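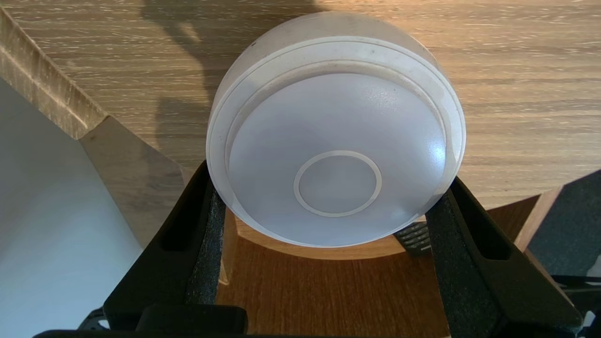 White puck held in the gripper, oak tabletop behind.

Household Automation Forum > General Discussion > Are machines ready for domestic chores?

P_Jaiswal
Posted Nov 13, 2020
Members are invited to comment on whether a robot arm can be trusted with the tidying of a living room. My own position is that it can, within limits. A round plastic device with a smooth rim is a reasonable test of grip, and foam pads on the fingers are adequate for it. The remaining difficulty lies in placement.
Pushpa Jaiswal

Lorkotine56
I must respectfully disagree. Holding an object does not constitute a chore. In our shop at Gulta we assessed an arm on 50 bin transfers, and it required assistance with 14 of them. A new employee would not be retained on that record.

K_Semwal
Both points have merit, but a shop bin and a household shelf should be judged separately. Shelves have curved lips, direct sunlight and other articles lying on them, such as a remote control. 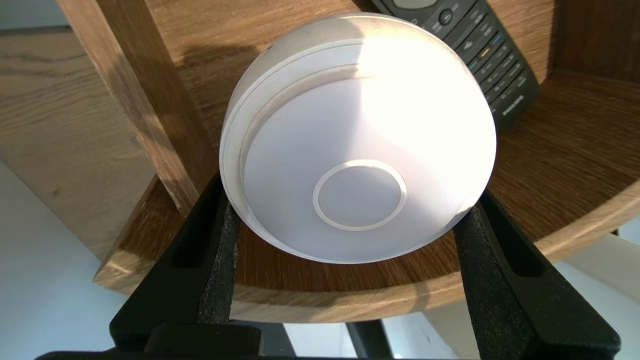
Strong light on white plastic is a known concern for vision systems, and I would ask that any trial include it. I would also set a time limit per item.
Kanchan Semwal

Lorkotine56
A time limit is acceptable to me. My objection regarding cost stands.

P_Jaiswal
Cost is addressed in thread 2098. I agree to the time limit and will submit a revised list of tasks to this section before the end of November.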